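Drorel Technical Institute
Stockroom Practice, Unit 4: Sorting Small Goods into Bins
Handout for Mon 2 March

Welcome back! Last time we looked at shelving, and this week we get to my favorite part of the course, which is bins. Sorting sounds like the dull end of stockroom work until you try to find one roll of something in a drawer of 200 loose items. Then it gets interesting very quickly.

1. One color, one kind

The simplest system is still the one I love most. Pick a bin color for each kind of item and stick with it for the whole bench. In our Leitner exercise the black rolls go in red and the light-blue cylindrical containers go in blue. You learn the pairing in a minute or two, and after that your eyes do the work before you've read a single label. 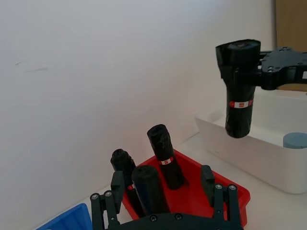
Color gets you to the right bin, and labels get you to the right item. Rolls are a great test of this, as their labels can end up facing any direction. When you set one down, turn it so the label faces the front of the bench. It costs you a second now and saves the next person from lifting out every roll in turn.

2. Upright or leaning?

Stand cylinders on end whenever the bin is deep enough. You see the tops, you see the gaps, and you can lift one out without dragging its neighbors along. A leaning roll takes up the room of two! Straighten it before you add another. Crumpled wrapping tends to catch on whatever is next to it, so go gently.

3. Laying out the bench

Put your bins in a row with space between them, and keep each one within easy reach. Straight or at an angle is up to you — try both and see which way your wrist prefers. A plain tabletop helps enormously, so clear off pens, cups and paperwork first.
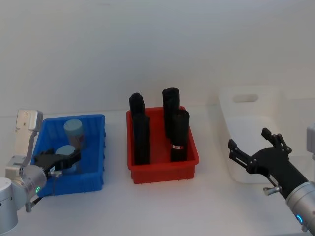
Fill from the back of the bin toward the front. Tall items at the back, short ones ahead of them, and a little finger room at the rim. The Flaltero stockroom handles 3,436 small items on this plan, up from 2,150 before they switched, and they did it without buying a single new shelf.

4. For the workshop

Work in pairs. One person sorts, the other calls out items to be fetched, then swap. Do 9 calls each and write down any that made you hesitate — those are the ones worth talking over.

Reading: Drutden Bench Guide, the chapter on open containers. Bring your notes from Unit 3 as well, we'll need the shelf plan.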